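Chapter 4
Hanging, Folding and the Pants Problem

I learned to do laundry twice. The first time was from my mother, who hung everything by the hem and ironed dish towels. The second time was in a 447-square-foot apartment with no dryer, one rail and a roommate who owned nine pairs of jeans. This chapter comes mostly out of the second education.

In Chapter 3 we sorted and washed. Now you have a basket of clean clothes and a decision to make about every single thing in it: does it hang, or does it get folded? Most people decide by habit (I sure did!), and then they wonder why their sweaters have shoulder bumps and their shirts look slept in.

By the end of the chapter you should be able to look at a garment, feel its weight and say where it goes. You'll also know the words we use from here on - rail, drop, fold line, stack - and you'll have filled in your first page of the Fitar log, the one with the wide columns at the back of the book.

Let's start with pants, and with denim in particular, which is heavy, keeps its shape and forgives nearly everything. You can fold jeans over a hanger or you can fold them on a table. I do both, depending on how much rail I have left. Over a hanger, the drop is the length from the bar to the lowest point, and if one leg drops farther than the other, you just slide the whole thing along until you like it. On a table you start by laying the jeans out flat, smoothing the waistband and bringing one leg over the other.

Jeans both ways, blue on a purple hanger and a pale pair on a white tabletop.

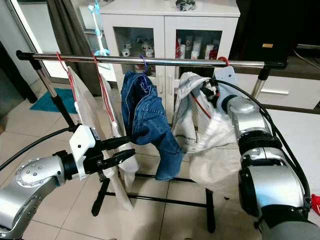
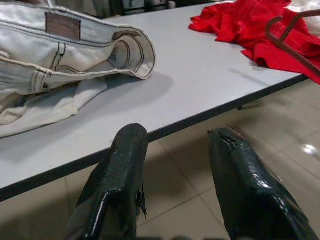

Darmawan Simanjuntak disagrees with me about hangers, and he wrote me a long letter after the first edition to tell me so. Denim belongs in a stack, he says, always, and a hanger is a waste of good rail that a shirt could be using. He folds in thirds from the hem and stands each pair on its edge in a drawer, "like files, so I can pull one without wrecking the rest." I tried it for all of August. I still hang mine, but I've stolen the drawer idea for T-shirts, and you'll find it in Section 4.3.

Before you go on, pull five things out of your own laundry. Try to get one heavy, one stretchy, one with straps, one with a collar and one you don't much care about. Put each one on a hanger, leave it for an hour, then write down what happened at the shoulders and the hem. Do the same thing again with everything folded.

Keep the page. We'll need it in Section 4.2, where we get into straps and slippery fabrics, and why a thin strap wants a notch to sit in.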